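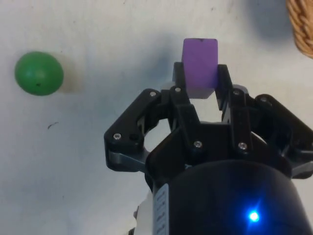 Can a machine tidy up a playroom yet? Parts of it - single objects on a clear table go well, and a full floor of mixed toys is still out of reach.

Search reports Enter keyword Go

Progress report to the Felico fund
Prepared by Jocelyn Agbayani, Irudstead household tasks project
2023-03-11

We're really pleased with this period! The tidying work has moved from planned motions to the arm choosing its own grasp, and Ruwan Gamage has the training set up to 2,000 recorded pickups, all of them on the white table with the wicker basket as the place where things go.

Cubes are the strong point. The small purple one can be held upright between the fingers with its top half clear, a grip we like a lot for dropping into the basket. In the last test block we ran 200 tries with cubes and balls mixed, and the target we agreed with you (60 percent in the basket with no help) was met with room to spare on cubes. Balls are behind. The green one rolls if a finger touches it early, and then the arm has to look for it again, which takes far too long for a real home.

Soft things haven't been started. Socks and cloths were in the original plan for this period and we'd like to move them to September, after the new finger pads from Hader have been fitted and tested. The same goes for picking up from carpet.

Spending is on plan. One change to note: the money set aside for a second table went to storage for the recordings, as agreed with Ms. Sheikh.

Next up is a 60-minute run with nobody stepping in, toys put out again each time the basket is full. We can't wait to try it.

Related reports
Folding towels: where we stopped
Shelf restocking trial, first notes
Choosing finger pads for small toys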